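Last updated 15th October

Two-finger grippers in sim – Sarnoneck vs Flarer, anyone run both?

mallee_mech wrote:
I've been going back and forth on this since June and I'd love some other opinions before I commit the lab's money (well, my boss's money). We're doing pick and carry in simulated houses first, then moving to a real arm. The Sarnoneck model came with decent collision meshes. The Flarer one I had to clean up myself, and it still jitters when it closes on anything thin-walled. Is that just me?

tinwhistle8 wrote:
Not just you. The Flarer pads are modelled as one solid lump, so you get two contact points fighting each other. Drop your timestep and it mostly settles down. I still prefer it to the Sarnoneck for reach into cupboards – those fingers are slimmer than they look on the spec sheet.

mallee_mech wrote:
Cheers, I'll try the timestep tonight. My test lately has been carrying an open box through a living room, with the view from the wrist camera, and I reckon an open box is a much meaner object than the solid blocks everyone starts with. The walls give the solver all sorts of grief.
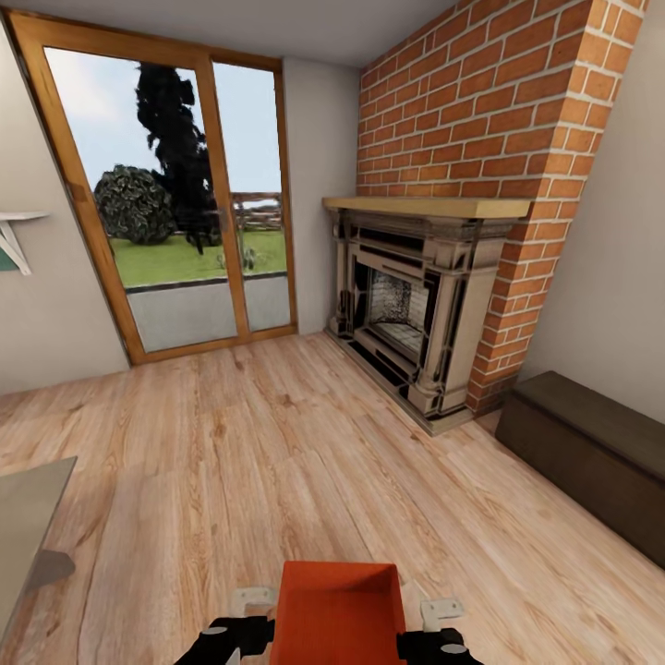
I ran 174 carries with each gripper on the same set of start positions, and the Sarnoneck dropped fewer. Didn't matter much which controller I used either, though the Hercombe one was a lot smoother on the turns. I haven't touched the friction values, they're whatever shipped with the models.

grumpy_servo wrote:
That's your problem right there. If you left friction at the defaults you've compared two people's guesses at a rubber colour. I wouldn't buy anything off that. Measure the real pads first!

tinwhistle8 wrote:
Bit harsh. Nobody's got real pads before they've bought the gripper, have they? Sweep the friction over a sensible range and see if the ranking flips.

grumpy_servo wrote:
Fine, sweep it, but then 174 is too few. I'd want 2,000 at least, and I'd still borrow a demo unit. Hsiao lent us one for a fortnight and it changed our minds completely.

mallee_mech wrote:
Hmm, didn't know Hsiao did loans, I'll email them. The sweep is easy enough to set going over the weekend. Has anyone moved the wrist camera back a bit on the Sarnoneck mount? I lose sight of the bottom of whatever I'm holding and I'd like to get that sorted before I kick off a big run.

tinwhistle8 wrote:
Yep, we put ours on a longer bracket. Watch the elbow when the arm's folded, it clips. I'll dig out the offsets for you.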